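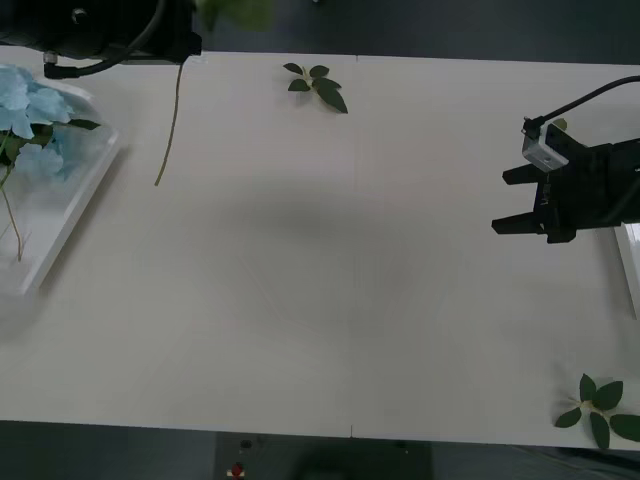 Two-Arm Manipulation Club – Frequently Asked Questions

Joining

Who can join?
Any enrolled student at Cornbridge, in any department. Prior programming experience is not required. First-time members complete the safety session before operating the arms.

When does the club meet?
Tuesday, 5 p.m., in the robotics lab. The intake for new members is in February. Students who miss the intake may attend as observers and will be placed on the list for the next one.

Is there a fee?
No. Members supply their own laptop. Any machine that can run the Sukora client will do; the lab workstations handle training.

Who runs it?
Meron Tilahun is the faculty contact. Hyun-seo Pyo schedules arm time. Questions about software go to Dagim Yilma.

The project

What is the current project?
Sorting and arranging artificial flowers with two arms. The project name is Wubshet. The arms pick stems from a container or tray and place them on the table according to a target layout.

Why flowers?
Earlier groups worked with blocks and cups, and the results did not carry over to anything irregular. An artificial flower has a stiff part, a soft part and a center of mass that is hard to guess. The stems are thin enough that an error of 3 mm at the fingertips can mean a missed grasp.

What layouts are in use?
The standard layout is a single row with hydrangeas and roses alternating, blooms toward the far edge of the table and stems toward the near edge. It is scored on order, direction and spacing. 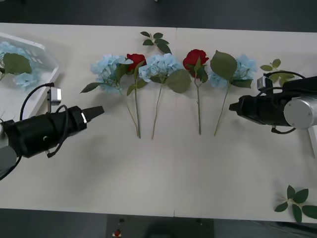
Order is checked first. A row with the wrong order scores zero regardless of how straight it is. Direction is judged by the stem, since the heads are wide and can sit at an angle without affecting the result. Spacing carries the fewest points.

Do loose leaves count against the score?
No. Leaf sprigs may lie anywhere on the table, provided they do not cover a bloom in the row. The vision group prefers to have them there – a model trained on a clean table tends to fail on a cluttered one.

How are the arms controlled?
By teleoperation for recording, and by the trained policy for scored runs. One person operates both arms. A second person stays at the stop button for the whole session and does nothing else.

How much data is needed?
The target for this layout is 3,000 recorded attempts. Failed attempts are kept and labeled as failed. Do not delete them.

How long is a booking?
60 minutes, including setup and cleanup. Unused bookings should be released in the calendar by noon on the day.

Equipment

Can members change the camera mounts?
No. The wrist cameras are calibrated to the grippers. If a mount has shifted, stop recording and tell Abenezer Gebremichael. Data recorded after a shift is not usable.

What should be checked before a run?
Cable slack at both wrists, gripper travel, and the table seam. The two halves of the table must be level with each other. Stems catch on the seam if one side is raised.

Where do the flowers go afterward?
Back in the storage bin, heads at the same end. Bent stems go in a separate bag. They are used for the hard test set.

Competition

Does the club compete?
Yes. One team enters the Derkport student manipulation event. Team members are chosen from those who have completed at least five logged sessions. Mebrat Mersha keeps the session log and can confirm a count on request.

Can project work be used for course credit?
In some cases. Ask your course instructor before starting, and send the written agreement to Meron Tilahun. Credit cannot be arranged after the work is done.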